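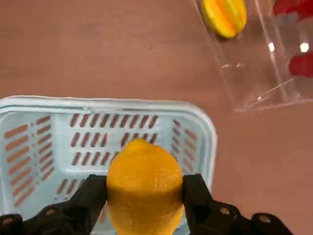

Input Devices, Week 2: What Happens When You Press a Key
Lecture notes, Jan 24, 2023
Chibuzor Ojo, Bestodstead College
Labs: Nabila Govindasamy, room 27

Last week was mice. Keyboards get two lectures, and I could happily give them four. You probably touch one more than any other part of your computer, and there's a surprising amount going on under those caps.

Bring your Oleo pads to lab this week. If you don't have one yet, see Nabila before class starts so you aren't soldering while everyone else is measuring.

Part 1: The switch

Every key is a switch. Pressing it either closes a circuit or changes something the keyboard can measure. Most keyboards you'll meet in a store use one of these designs.

Rubber dome. A sheet of little domes sits under the keys. Push down, the dome collapses, and a conductive patch connects (or, very often, two layers of printed plastic film get pressed together). Cheap and quiet, and it handles crumbs pretty well. The drawback is feel: you usually have to push the key all the way to the bottom before it registers, and the domes get mushy with age.

Scissor. Still a rubber dome in most laptops, but with a pair of crossed plastic arms holding the cap level. The arms let the key be very short and still go down flat when you hit a corner. Pop a cap off an old laptop sometime and look at how tiny those hinges are! (An OLD laptop. They break easily and I don't want emails.)

Mechanical. Each key has its own switch, with a spring, a sliding stem and a pair of metal contacts. The shape of the stem sets the feel. A smooth stem gives you a linear switch, a stem with a bump gives you a tactile one, and a clicky switch adds a part that snaps. On most of these the key registers partway down, so with practice you can type without hitting the bottom.

Hall effect and optical. No metal contacts at all. A Hall effect switch has a magnet in the stem and a sensor below that reads how close the magnet is. An optical switch blocks or unblocks a beam of light. The Hall type is the one I get excited about, because it can report how far down the key is and you can choose the trigger point in software.

Terms to know: travel (the full distance the key moves), actuation point (where the press registers), actuation force (how hard you push to get there), reset point (where it lets go on the way back up). On many tactile and clicky switches the reset point sits higher than the actuation point. That gap is called hysteresis. We'll feel it in lab by going down very slowly with one finger. 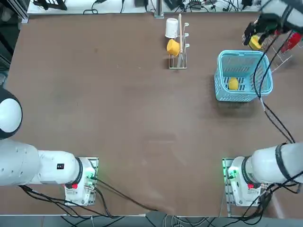
Brown tabletop with a wire dish rack and a light blue basket toward the far side.

Part 2: The matrix

Suppose you're building a small keyboard with 40 keys. The obvious plan is one wire per key to the controller chip, plus a shared ground. It works, but that's a lot of pins, and chips with lots of pins cost more. Now imagine doing it for a full-size board.

The trick is a grid. Lay the keys out electrically in four rows and ten columns, with a switch wherever a row crosses a column. Now you need only 14 pins. The electrical grid doesn't have to match the way the keys are physically arranged, either, and on real boards it often doesn't. People route the traces whichever way fits.

Scanning goes like this on a typical board:
Set up the column pins so they rest high, using pull-up resistors.
Pull the first row low.
Read every column. Any column that now reads low has a pressed key in that row.
Release that row, pull the next one low, read again.
After the last row, start over.

The chip does the whole loop many times a second, far faster than any finger. I find it lovely that your keyboard is never waiting for you in the way we imagine. It's asking, constantly, key by key, all day long.

Your Oleo pad has 16 keys in a four by four grid, so eight pins. The row pins are labeled R and the column pins C on the back of the board. Some of last year's boards had the labels swapped. If your scan shows the right keys but flipped along the diagonal, you have one of those, and you can fix it in code.

Bounce

Metal contacts don't close cleanly. They hit, spring apart and hit again, over a few milliseconds, and a fast chip sees every one of those as a separate press. You press A once and get AAA. Old or dirty switches are worse, and the repair people call it chatter.

The cure is debouncing. Two approaches you should be able to explain:
Wait, then believe. When the reading changes, start a timer. Accept the change only if the reading stays the same until the timer runs out. Very reliable, adds a small delay to each press.
Believe, then ignore. Accept the first change at once, then ignore that key for a few milliseconds. Feels faster, but a burst of electrical noise can trigger a false press.

Some firmware uses the quick method for the press and the patient one for the release, which I think is really clever. You get the speed where you'd notice it.

Question from the back last term: do optical switches need debouncing? There are no contacts to bounce, so they can get away with very little or none. A slow or shaky press near the threshold can still flicker, though, and a bit of hysteresis in the firmware takes care of that.
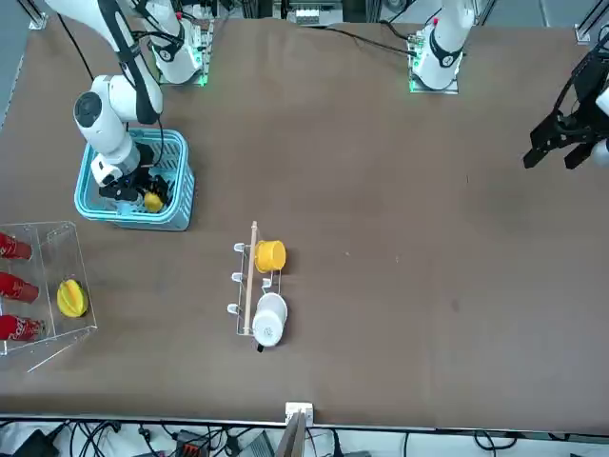

Part 3: Ghosting and rollover

Take a plain matrix with no extra parts. Hold down three keys that make three corners of a rectangle in the grid. Current can sneak backward through the pressed switches and reach the fourth corner, so the chip sees a key you never touched. That's a ghost. Draw it out on paper, please, with the current path in a different color. It makes sense almost instantly once you've drawn it and hardly at all before.

Cheaper boards deal with ghosts by blocking. The firmware notices that the pattern is ambiguous and refuses to report the extra key. You've met blocking if you ever held two arrow keys in a game and found that the space bar did nothing.

The better fix is a diode at each switch. Diodes pass current one way only, so the sneaky path is closed and every combination reads correctly. They're cheap parts, but you do have to put all of them in the right way around. The stripe marks the cathode. Check it against the board before you solder.

Rollover is how many keys can be held at once and still be reported properly. The basic USB keyboard report has a byte for modifiers (Shift, Ctrl and so on), a reserved byte, and room for 6 ordinary keys. So a keyboard can have perfect diodes and still stop at six, purely because of the message format. Boards advertised with n-key rollover use a different report, often one bit per key, so everything fits.

For lab
Read the Flulumcombe handout, sections on pull-ups and diodes only.
Load the Ngau scan sketch onto your pad and confirm that all keys print.
Set the debounce time to zero and tap one key slowly. Save the output.
Find a ghost on the no-diode pad at the front bench and write down which three keys made it.

Layouts next time, and why the rows are staggered. The final build isn't due until April but start thinking about switches now, and come try the sampler board in my office!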